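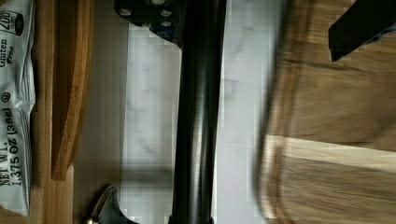
Kitchen robot project at Dornimon passes 3,000 recorded examples

The small team at Dornimon has been at it since before breakfast most mornings this April, and they were pleased as anything to tell us that their collection of kitchen recordings has now gone past 3,000. Each one is a short run of a robot arm doing an ordinary chore at a counter, guided the whole way by a person, and together they will be used to teach a learning system called Kallach how to manage the same sort of job without anybody's hand on the controls.

Snack bags have been a favourite subject lately, and a bit of a headache too. A bag crinkles and slides, and it never sits quite the same way from one try to the next, so the arm has to be shown many different ways of coming at it. Kristýna Doležal, who plans the sessions, told us she had budgeted a single afternoon for bags and ended up giving them the better part of two weeks (she laughed about it, but you could tell it still stung a little).

"I'd pick one up at home without looking," she said. "Then you sit down to guide the arm and you realize you have no idea how you do it."

The recordings come from small cameras on the arm itself as well as from a wider view of the counter, and everything the arm does is saved alongside the footage. Boris Jireš and Rūta Grīnberga take turns guiding, in stretches of 49 minutes, after which they swap over and have a cup of tea. Boris was a pastry cook for years before he joined, and he brings a lovely light touch to it — Rūta says she can pick his recordings out from hers just by how slowly he lets go of things.

They work in a kitchen kept much as any household would keep its own, with cereal and mugs and paper towel along the back of the counter. The toaster stays out, and so does the wooden cutting board. Moving things about between recordings is part of the job, and the team keeps a written list of what was shifted and when.

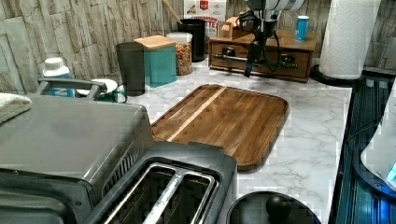

Do the recordings where the arm misses or drops something get thrown away?

Most of them are kept. They are labelled as misses and stored separately, and the ones where the person guiding the arm recovers and finishes the chore go in with the rest.

Sorting is slower work than recording, as it happens. Eduard Krajčí has gone through 149 of the trickier ones by hand so far, writing a plain sentence for each about what the arm was meant to be doing, and he reckons the labels have improved a good deal now that he reads them aloud to a colleague before saving them.

The next round moves on to cups and bowls, with 3 new people learning to guide the arm so that the examples don't all carry the habits of the same two pairs of hands. Training for the newcomers begins at 9 in the morning and lasts until lunch, and Kristýna has asked them to bring a favourite mug from home, provided they aren't too attached to it.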